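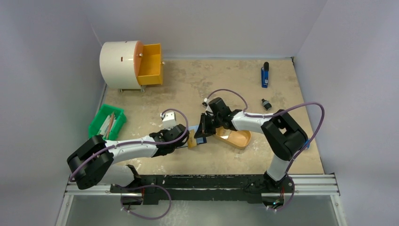 The Table Stays

By Halina Duda

When my parents moved from the house to the apartment, they took with them two beds, one wardrobe, the sewing machine and the kitchen table. The table did not fit. My father measured the new kitchen three times, and each time the result was the same, so he cut eleven centimeters from one end with a hand saw, on the balcony, while my mother stood inside and did not look. We ate at this shorter table for the rest of my childhood. The person on the cut side had no place for the knees.

I thought about that table in August, when I began to visit people who repair old furniture and people who refuse to have it repaired. I wanted to know why a surface that is scratched, burned and stained can be harder to give away than a good coat or a good car. I am not a furniture expert. I rent a furnished flat, and nothing in it has been mine for longer than six years.

Teresa Sobczak has a workshop called Wysocka, after the street where it first opened. The street is in another town now, or better to say, she is. She kept the name on the sign because the sign was already painted. She takes in tables, mostly dining tables, and mostly from families where somebody has died.

"They come in with the legs off, in a blanket," she told me. "Then they ask me to make it like new. I say, wait one week and call me again."

About half of them change the order. They ask her to fix the wobble and to leave the top alone. One woman asked her to sand everything except a ring left by a hot pot, and Teresa worked around that ring for two days with small pieces of paper folded over her finger. She charged 900 for the job and she thinks now it should have been more.

I asked what makes a mark worth keeping. She didn't like the question very much. She said that water marks are usually not loved, and ink marks almost always are, if a child made them. Burns depend on who was smoking. She showed me a table leaf with a long row of small dents on one side, where a man had cracked walnuts every winter with the same hammer. His sons wanted the dents. His widow wanted a smooth table, finally, after so many years. The leaf had been leaning against the wall since spring, and the family was still discussing.

There is also a commercial side to this. New tables are sold today with marks already in them. I went to a showroom of the firm Arico, where a model by the name of Pindance costs 2000 and comes with what the label calls a lived surface. The salesman, Hadi Salameh, was polite and more open than I expected. He explained that the wood is beaten with chains and then brushed with two colors of stain, one dark and one gray.

"Customers touch it before they look at the price," he said. "With the smooth ones, they look at the price first."

I touched it also. It was pleasant. But I noticed that the scratches went in every direction, also in the very middle, where on a real family table there is usually a bowl or a cloth and not much happens. On old tables the damage sits where people sit. Teresa can say from the wear how many persons used a table and which one of them was left-handed. When I told this to Mr. Salameh he laughed and said he would pass it on to the factory.

At home he eats from glass. His wife chose it.

Perihan Aydoğan is 62 and does not want anybody to restore anything. Her kitchen table came from a tailor's shop that her uncle closed. It was the cutting table, and it is too high for eating, so the family always sat on stools from a bar. She has rolled dough on it, given haircuts beside it and filled out every tax form of her adult life on it. Two of her three children did their homework there. The third preferred the floor.

On the long side there are notches from the tailor's measuring, and later she began to use them herself, for noodles. She told me the distance between the notches is a little wrong. Her uncle knew it and always added a finger. She still adds the finger when she cuts, although for noodles it makes no difference.

We drank tea and I put my glass down carefully, on a saucer. She took the saucer away and put it in the sink.

"You are making me nervous," she said.

Her daughter has offered many times to buy her a lower table. Perihan Aydoğan agrees every time that this is a sensible idea -- her back is not good, and guests slide from the stools -- and then she speaks about something else. The daughter has asked for the old one in the will. So has the son who did his homework on the floor.

The last person I visited was Cyprian Grabowska, who teaches woodwork to adults in evening classes and writes a small newsletter, Deltelar, about finishes and oils. He has strong opinions against varnish. According to him, a varnished table is always waiting for its first accident, and after that accident the owner is angry with it for years. An oiled table takes a stain the first evening, and then the matter is settled.

His students build one table during the course. In the final class he brings soup, bread and red beets, and everybody has to eat at the new tables with no cloth. Some of them, he said, hold the spoon like surgeons. One man left before the beets and mailed him an apology.

I called my mother to ask what happened with our table, the short one. She said it is in the basement of the apartment building and my father keeps paint cans on it. I asked if I could have it. She was quiet for a moment and then asked me where I would put it, and I went to measure my kitchen while she waited on the phone.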